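Slide 1 – Title
Seasonal movement in solid wood tops. Speaker: Catrin Cadwaladr. Keep the intro to one line and go straight to slide 2.

Slide 2 – The problem
Wood takes up and gives off water vapor until it balances with the air. Along the grain the change in length is small enough to ignore. Across the grain it is not. Most complaints we get at Gevalden in the heating season come down to a top that was fixed as though it would stay the same width all year.
Define moisture content here: mass of water over oven-dry mass. Half the room will know it. Say it anyway.

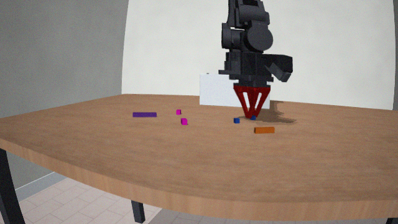
Slide 3 – Tangential and radial
Flat-sawn boards move more across their width than quarter-sawn boards of the same species. The difference between the two rates is what causes cupping. Point out the growth rings on the end-grain sketch and show which way the board will go as it dries.
Don't read the table of coefficients aloud. It is in the handout.

Slide 4 – Worked case
The Plernalano top: flat-sawn boards, edge glued, 767 mm wide at delivery. Change in width equals width times coefficient times change in moisture content. Use 3 points of moisture change and a coefficient of 0.003 per point. Result: just under 7 mm. Wait for people to check it.
Ji-hoon Ok will ask whether the finish stops this. It slows the exchange. It does not stop it – a film finish on one face only can make the cupping worse. 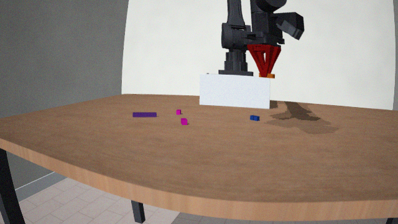
The second half of the case is the fixing. The original screws went through round holes in the rails, so the top had nowhere to go. When it shrank it split along a glue line near the middle. Slotted holes across the grain, with one fixed point at the center, would have let both edges travel. Buttons in a groove do the same job and are easier to retrofit.
Breadboard ends: glue the center only, elongate the outer peg holes. If short of time, skip this.

Slide 5 – Logging
Wyn Owen's method. One humidity sensor above the top, one below, a reading every 300 seconds. Width taken by caliper between two brass pins, always the same pins. The air readings move within the hour, the wood lags by days. Show both curves on one axis.

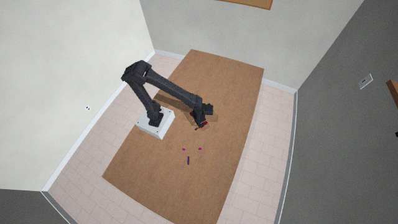

Vokska, May
Notes added after the dry run. Slide 5 has 2169 readings on it and the curve is too dense to read from the back row. Plot daily means. Donal Gilmartin wants the axis labels larger.
Change "shrinkage" to "movement" in the title of slide 4, as the handout uses "movement" throughout.

Slide 6 – Questions
Have the slotted bracket and a spare button ready to pass around. Questions on veneered panels go to Cristian Sotelo, who has the next slot.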